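Juduvora Community Laundry
Progress report to the Saarela Fund
Prepared by Agnese Paju, project lead
October 16, 2021

1. Summary of the period

The laundry has been open to members since July. The room at Stisolgate is finished apart from the shelving on the back wall, which is on order. Membership stands at 31 households, plus two sports clubs that joined under the shared kit arrangement. The machines have run 202 loads in the period. Spending is inside the approved budget on every line except water, which is explained in section 4.

We are asking for one change to the grant terms, set out in section 6.

2. The room

The old floor was taken up in the first two weeks and replaced with a smooth gray covering that can be mopped. The floor drain was moved toward the door at the same time. This cost more than the quote from Belley, but the difference was covered by the sum set aside for plumbing.

The front-loading machines are in use every day we are open. One had a faulty door catch on delivery. Belley replaced the part without charge, but it took three weeks and we lost a lot of evening slots while we waited. The second dryer has been slow to heat since the start. Gunārs Uibo has cleaned the duct twice and thinks the run to the outside wall is too long. He will get a price for a shorter one.

The folding table is the old one from the hall kitchen. It is a little low for tall people and we have had two requests to raise it. Gunārs will put blocks under the legs.

3. How a load moves through the room

At the time of the last report people brought washing in whatever they had, mostly plastic bags. Bags split, small things fell out, and finished loads were left on top of the machines with no name on them. We lost seven items that way, mostly socks, and paid for a child's sweater.

We now use baskets only. Each household or club takes a basket at the door, clips its number to one of the handles, and keeps the same basket until it leaves. Washing goes from the basket to the machine, and the empty basket stays on the floor in front of that machine until the cycle ends. Anyone coming in can then tell whose load is running without asking. Finished washing goes back into the same basket, and from there to the dryer or home.

We tried two types. The first was a soft fabric basket, which folded up well but fell over when half full and stayed damp at the bottom. The second is a rigid plastic one with perforated sides and a handle at each end. It costs a little more. It stands up by itself, lets air through, and can be carried by one person or two. We have kept the second type and given the soft ones to the hall for toys.

Sorting is still done badly. Reds and whites go in together more often than they should, and we have had complaints about pink shirts. A sheet with washing temperatures is now up beside the detergent shelf in large type. Agnese and Saulius also go through it with new members on their first visit – this takes a few minutes and has helped more than the sheet.

4. Water and detergent

Water use was above the estimate. Part of this was a leaking inlet hose, found and changed in the second month. The rest comes from people running small loads. We have started asking members to share a machine when two small loads of the same kind come in together, and a few are glad to do it. Others would like to keep their washing separate and we have not pressed them.

Detergent is bought in bulk and measured with a scoop. The first scoop was too big. The new one holds the right amount for a full load, and we expect the detergent line to come down in the next period.

5. Sports kit

Club kit is the fastest growing part of the work. It arrives after games, often all at once, and the players' own clothes tend to come in with it. Jerseys with printed numbers and lettering need a cool wash, turned inside out, and should stay out of the dryer or the print cracks. We wrote this into the club agreement after one set was damaged.
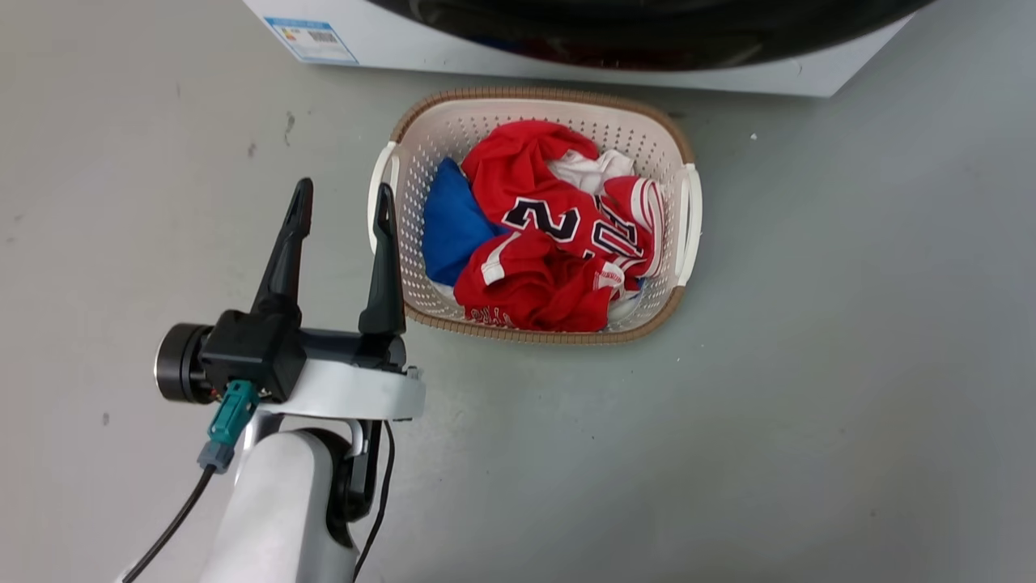 Angus Mackay wrote to us that his club used to send the kit home with a different parent every week, and that by midseason some shirts had faded and others had gone missing. He would like a fixed evening slot for the clubs and is willing to pay a little more for it. Aivar Venckus asked for the same thing at the September members' meeting, but wants it early in the evening so that the kit can hang overnight.

We plan to try one fixed club slot a week and will report on it next time. A drying rail will be needed. Saulius Bite has measured the wall beside the window and there is space for one.

6. Request

We ask the Fund to let us move the unspent part of the signage line to equipment. It would pay for the drying rail, more baskets of the second type, and the shorter dryer duct if the price is reasonable. No extra money is requested.

The accounts for the period and the machine log are attached. The next report will follow once the shelving is in and the club slot has run for two months.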